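Cenik Wire Solids Kit: a review from the kitchen floor
Posted 2018-10-02 by Fuseini Abugri
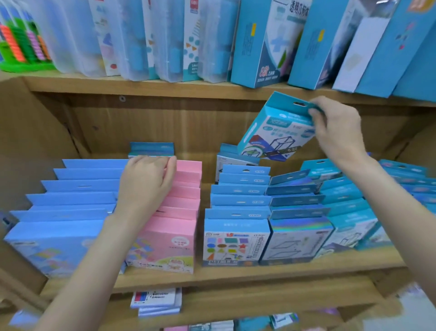
I went into Carkis for a birthday card and came out with geometry. The educational shelf there has always been my weakness. Every box promises a cleverer child by teatime, and I have a seven-year-old who would settle for a louder one.

The kit I chose was the Cenik, which is rods and connectors you push together to make see-through cubes, prisms and so on. It beat the Jeon set mostly on colour. I had 3,912 loyalty points saved up and the kit cost 2,000 of them, so call it free, the way people in Wetavdale call a fishing boat an investment.

Good bits first. The rods are stiff and the connectors grip properly. Our cube has lived on top of the fridge since August and is still a cube, despite a visit from the cat. My daughter worked out faces and edges without me saying a word, then asked why a pyramid needs fewer corners, and I had to go and put the kettle on.

Now the grumbles. The instruction sheet is one page, folded until the creases run through the hexagonal prism. Spare connectors would have been nice, as they are exactly the size of a gap in our floorboards. The box is also a tight fit, and once you've opened it everything seems to have grown. Ours now lives in an ice cream tub.

She used it daily for a fortnight and picks it up most weekends now, usually to build a jail for a plastic wombat. I'd buy it again, though I'd want the other 1,912 points to stretch to a bigger set.

Four stars. The wombat has appealed.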